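Collecting two-handed cloth demos with handheld grippers: how messy should the start be?

Posted by Thenmozhi Kulkarni, Thu 15 August

Hello all, and thank you in advance, because this board has already saved me a good many evenings. We are gathering folding demonstrations for a small policy we're training at Plenda, using a pair of handheld grippers with a wrist camera on each. The task is simple enough to say out loud: take a crumpled cloth on a table, flatten it, fold it in half, fold it again. We have 93 good episodes so far, and my target is 1,000 before I let anybody start a proper training run.

My trouble is with the starting state. For the first batch I laid the cloth down fairly neatly, and the policy we tried on it was lovely with neat cloths and hopeless with everything else (it would close on thin air and then carry on folding as if it had something!). So now I scrunch the cloth up before each take, and my episodes have become long and wandering, with a lot of poking at ridges to find a corner.

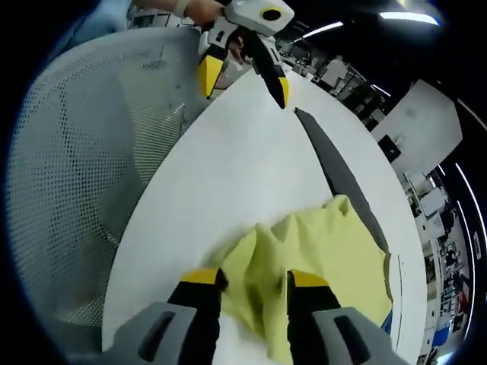
I'm also torn about whether both hands should always be busy. When I work alone I tend to pin the cloth with one gripper and let the other one hover until it's needed, and I wonder whether all that hovering teaches the model to dawdle. Should I cut those stretches out, or leave them in? And is it worth keeping the neat episodes at all?

Ursina Widmer

Oh, I remember this stage well, and you're closer than you think. Keep the neat episodes. A policy that has flattened a cloth halfway needs to know what to do next, and your neat starts are exactly that. What I'd do is mix them - mostly scrunched, a fair number half open, a few flat - and write down the starting state for every take so you can rebalance later without watching everything again.

On the wandering, practice helps more than editing. Do ten throwaway folds before you record anything, and settle on one habit, such as always going for the highest ridge, lifting, and looking for a corner from there. If two people are collecting, agree on the same habit, or the model will see two answers to the same cloth and choose something in between. We had 3,000 episodes on the Grornis project before we noticed that Marlies and I were folding in opposite directions, and I would not wish that week on you.

Please don't cut the hovering out of the middle of an episode. The waiting hand is part of the timing, and a splice makes the gripper jump. Trim the idle bits at the start and end, and leave the rest.

Leopold Wallner

Use more cloths. Different colors, different stiffness. We only had one towel and the thing wouldn't touch anything else.

Regula Mösli

I agree with Ursina on nearly everything, but I'd add one kind of episode she left out. Record some where you miss the grab, open up, and try again. I threw mine away for months thinking they were spoiled, and when I finally put some back in, the policy stopped folding air, which sounds very much like your first problem. Keep them short, and don't miss on purpose in a theatrical way - just leave the real ones in.

Also check that both cameras still have a view of the cloth while the second hand waits. If it drifts too high, all it sees is table and room, and that isn't much use to anyone. Good luck with the rest of your 1,000, and do come back and tell us how it went!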